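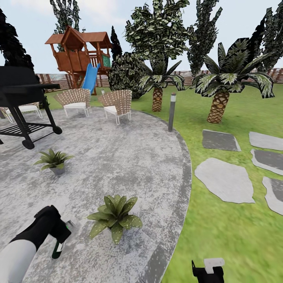

Harkham Gardens Residents' Association
Minutes, ordinary meeting, 23 October 2024, 7.30 in the hall

Print this page | E-mail this page

In the chair: Songül Baysal. Notes: Luana Bezerra. 18 present, list on the back of the agenda. Apologies taken as read.

1. Last minutes
September minutes agreed. One correction – it was the side gate that sticks, not the front one. Signed.

2. Shared garden
Quotes for re-laying the worn paving by the bins now in. Verbeke £2952, includes taking the old stuff away. Sateo £2000 but no skip and no edging. Long discussion. Several people felt the cheaper one would end up the same price once a skip was added. Others said we could hire the skip ourselves and share it with the allotments.
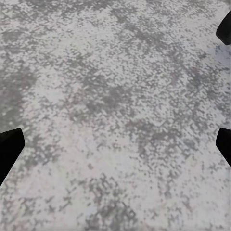

Songül asked whether either firm had put a start date in writing. Neither has. Luana to ring both and get dates, also ask Sateo what edging would cost on top. Decision put off to next meeting. Drain cover to be dealt with whoever gets the job – it rocks when you step on it and has done since spring.

3. Noise after ten
Two complaints, both weekends. Agreed a polite note through all doors before anything stronger. Wording: no music outside after ten, no dragging furniture. Someone asked if wind chimes count. Not settled.

4. Games afternoon
Went ahead in the end despite forecast. Cake stall sold out by three. Not enough chairs, no change in the float, raffle started too late and half the little ones had gone home. Next year raffle first. Request for more ball games for under tens and less standing about. Lost property still at Luana's, one child's cardigan and a flask, please collect.

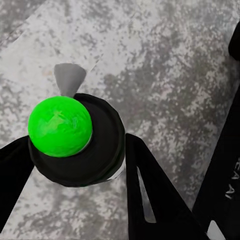
Green ball on a black cylinder.

Face painting to be asked back. Tombola prizes to be colected from August onwards, no more bath salts please.

5. Parking
Van across the turning circle again. Reg number passed to Songül, who will have a word. Visitors' bays to be repainted, date from the council still awaited. Bin lorry couldn't turn on 3 mornings last month.

6. Heating in the hall
Timer is wrong by an hour. Comes on after the toddler group has left. Zesunum (the new boiler people) say the panel can be reset over the phone – tried, couldn't. Visit booked. Until then please use the switch behind the door and turn if off when leaving.

7. Garden seating and winter
Cushions to come in before the frosts. Chairs can stay out if covered. Proposal for a rota for sweeping leaves off the paving, carried, sheet on the noticeboard. Barbecues – ash to go in the metal bin only, cold. Fence treatment left till the spring.

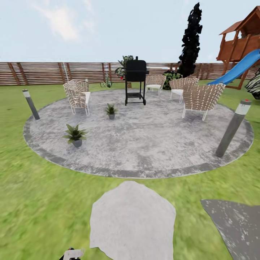
8. Any other business
Hedge by number nine over the path, owner has been asked. Lights on the back steps out again, new bulbs bought. Query about keeping hens, to go on next agenda, bring the lease.

Closed 9.10. Next meeting same place, date to be put on the board.

Comments (3)

Pat, no. 14: Wind chimes DO count. Will be there next time.

Dev: Can the skip be somewhere other than outside ours please

L. Bezerra: Flask has gone, cardigan still here. Navy, age 5-6.

Recent items
September minutes
Hall booking form and charges
Leaf sweeping rota
Recycling days over the holidays
Who to ring about the lights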